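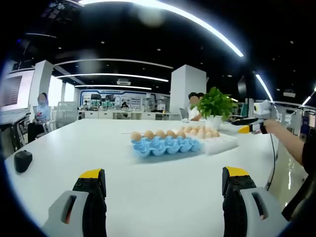
I'd been meaning to get to one of the Virkport open days for ages, and on 4/29/16 I finally took the train down with a rucksack full of sandwiches and a notebook. Virkport, if you've not come across them, teach evening programming classes and keep a couple of old servers going for people who want to learn on something real.

Sign-in was at the top of the stairs, and then straight into Anneli Lappalainen's talk about moving their booking site off a very old version of PHP. I loved this one! She put the actual code up on the screen, warts and all. There were 1,980 calls to the old mysql_ functions, and her team swapped them for PDO a folder at a time, running the tests after each folder. The bit that tripped them up was dates: one half of the site stored them as text and the other half didn't, so a May booking could sort before an April one. I've got exactly the same mess at home in my allotment club's site, so I wrote that down in capitals.

Lunch was soup. The queue was long and I ended up chatting to a man from Skeltberg about tabs and spaces (he's wrong, but very nice).

In the afternoon we split up and I went to Aatos Sjöberg's beginners' session on loops, partly to see how somebody else teaches it. There were 30 of us in a room called Salminen, which got warm. He had everyone print a times table first, then take out one line and guess what would happen before running it. I guessed wrong twice — I always forget that the counter keeps its last value after a for loop ends in PHP. He also has a little tool called Billell that steps through your script and shows each variable changing. It fell over when somebody fed it an array with 200 rows, and he just laughed and restarted it.

I skipped the last slot, on caching, to look at the second-hand book table. Came away with 6 books, one of them on Perl, which I'll never open.

The slides are meant to go up on the Virkport site in May. If you go next time, take your own laptop charger, as the sockets are all along the back wall and the spare leads went early. I got the slow train home and had the date sorting half fixed before my battery went.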